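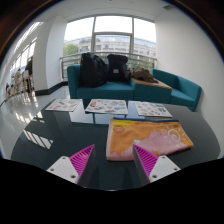
Orange and pink towel with the sun on it, folded on the table

Towels gone stiff after moving – hard water?

pellwood
We moved to Fleslow in April and every towel we own has gone like cardboard. The one at the top has been through the wash more than most. Same powder as before, same machine, same line in the garden. The water company's page gives 426 for hardness but I can't make out what the units are. Is it the water or am I doing something wrong?

tansy_b
It's the water. Fleslow is well known for it, my sister had to replace two kettles there. Use less powder and put white vinegar in the softener drawer. Half a cup does a full load.

Grebe
Don't put vinegar in the machine. It goes for the rubber seals over time and you'll end up paying for a new door gasket. I repaired washing machines for years and saw plenty of them.

tansy_b
I've used it every week for as long as I've had mine and the seal is fine. Half a cup diluted in a whole rinse is next to nothing.

Grebe
Yours might be. I'd still use citric acid or plain washing soda. Soda goes in with the powder, a tablespoon or so. Fabric softener is the other thing to stop, it coats the loops and the towel won't take up water properly.

pellwood
I do use softener, and more of it after we moved as they felt so rough. Would that be making it worse?

Grebe
Yes. Stop it completely. Wash them twice at 60 with no softener – if the label allows 60, check first – and see how they come out.

hollin22
Line drying is half of it. Ours are hard if there's no wind and soft if there is. Shake them well before you peg them out, then ten minutes in the dryer at the end if you've got one.

pellwood
No dryer, no room for one. Has anybody fitted a softener to the mains? We were quoted for a Giter, the smaller one.

mossop
We had a Giter put in at our last house. Towels were better within a few washes and the shower screen stayed clear. You have to keep it in salt and it takes up the cupboard under the sink. I wouldn't buy one only for towels.

tansy_b
Agree with that. Try the cheap things first.

pellwood
Update. Two hot washes with soda, no softener, shaken before hanging. Most of them are a good deal better. The old thin ones are still rough and I think they're just worn out. I haven't tried the vinegar. Leaving the Giter until next year.

hollin22
Old thin ones make good floor cloths.

Comments (2)

quillet: The soda worked on ours too. Don't use it on wool.

R. Dunning Road: Still say vinegar. Never had a seal go.

Contact us | © Rerum Household Forums | Back to top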